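Toy parts bench, Omwood workroom
June 2021

Mixed lot from the Bornton shed. It came over in one bag with no list. Weighed 965 g on the kitchen scale with the bag off. The usual Bornton bag is closer to 2,000 g, so this was a light one and I took it in a single sitting.

The long bench is still covered in frames waiting for glue, so I set up on the good cloth, the white satin one with the purple flowers. It's a poor surface for this. Small pegs find the cutwork holes and anything round wanders off along the creases. Next time put the grey felt down first, or clear the bench the night before.

First pass was by what a thing is, with colour ignored. Blocks in one group, shells and covers in another, anything with a spout or a flange in a third. The orange pieces slowed me down. There's a small block of cube sections with a round recess in each face, and it doesn't mate with the studded bricks at all. I tried it every way round. It might be part of the Brurkum cube set we had through in December, but the recesses look shallower to me and I haven't got one here to compare. Held over.

The yellow shell with the gears printed on top has lost its other half. The little prongs at the narrow end are all there as far as I can tell, so it's worth keeping until we've been through the rest of the shed.

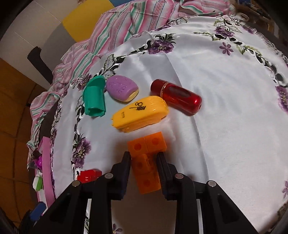 Should a half shell go in the spares drawer or in the incomplete box?

Incomplete box, with a tag. The spares drawer is for parts that fit something we already have on the shelf. A half shell only becomes useful if the other half turns up, and in the drawer it gets buried under wheels. Write the lot and the month on the tag and leave the colour off, as anyone can see that for themselves.

Second pass was condition. I look at edges first, then at pegs, then at the flat faces. A chipped edge on a block is fine if it doesn't catch a fingernail. A broken peg means the piece goes to the grinding tub, however nice the rest of it is. Teal flanged fitting: kept, put with the pipe parts. Dark red cross block: kept, goes with the building pieces for now.

The purple oval with the yellow on it isn't a construction piece of any kind. I've left it out of the weight record. It can sit on the windowsill until someone claims it.

Tray next. The one with the pink rim is the best we've got for this work — low enough to reach into without tipping, and a bright block doesn't get lost in it.
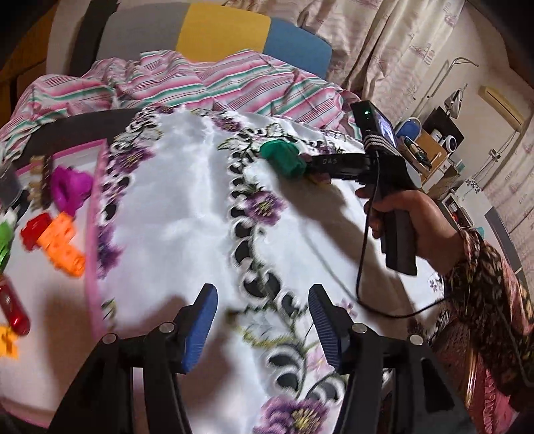 I'd been putting keepers and doubtfuls in together and then sorting again at the end, which is double handling. Changed over partway through so that only keepers go in the tray and doubtfuls stay on the cloth, in a row along the back. Much quicker. It does mean the row has to be dealt with before anyone wants the table, and I ran late on that today.

Washing: 400 mL of warm water and a squirt of dish soap per tub. Printed parts get a cloth only. We took the print clean off a shell from the last lot by soaking it overnight, and I don't want to repeat that.

The square white one with the green slotted top is the puzzle of the lot. It has a clear whitish nozzle sticking out at one side and a green ridged part underneath. I don't know whether it's a complete toy or a bit off something larger. I went through the Xue parts sheets and found nothing like it. Please don't prise the green panel off to have a look. If it's clipped, the clips will be old and they'll snap. The magenta disc may or may not go with it — it was near the top of the same bag, which proves very little. 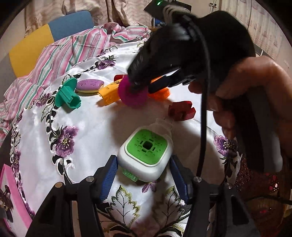 Still to do

Put the orange cube block beside a Brurkum one and check the recess depth.

Ask Bornton whether there's a second bag. The light weight makes me think there is.

Order drawer tags. The Omwood cupboard is down to the last sheet and the supplier's box is 2,000, so see if Bornton want to split it.

Shake the cloth out over the tray before folding it. Check the holes for pegs.

Move the frames off the long bench once the glue is done.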